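News > Workshops > Itdale

Shared workshop in Itdale builds its own robot arm

Last updated: December, 4.15 pm

Members of the shared workshop in Itdale are building a small robot arm that will sort offcuts and pass parts along a bench. The work began in a garage in Merkport and moved to Itdale when the garage became too cramped for it.

The project is called Guérin, after the lane where the garage stands. The arm has 7 joints and a gripper with two fingers, and most of its parts were made on the workshop's own machines. Members have spent 159 pounds on motors and wiring so far, and the rest came out of scrap bins or was given by a repair shop in Dunosville.

Much of the past month has gone on the simulator, a computer model of the arm and its bench in which each movement is tried before the real motors are switched on. The view from the wrist has taken the longest. The first version used a plain grey surface, and the software that judges position had very little to work with, so the group gave the model a wood-grain tabletop.

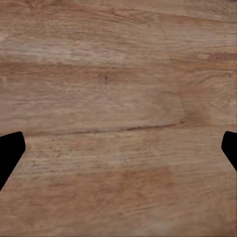

The group has now made over 300 simulated runs. In the early ones the fingers came down too fast and struck the bench, and the speed near the surface has been cut to a third of what it was. Grain lines were another difficulty. The software sometimes took a dark streak for the edge of a part and tried to close on it. A change to the way it compares one view with the next has reduced the errors, though they still turn up when the arm is close to the table.

The real arm is bolted to a steel plate at the back of the workshop. Its shoulder and elbow move under power, but the wrist is waiting for a replacement gear after the printed one lost several teeth. Once that is fitted, the group plans to start with simple moves over a bare bench and bring in wooden blocks later.

Plans for the parts will be free to copy. The workshop is open to visitors in the evenings, and anyone who wants to help with the wiring can ask at the front desk.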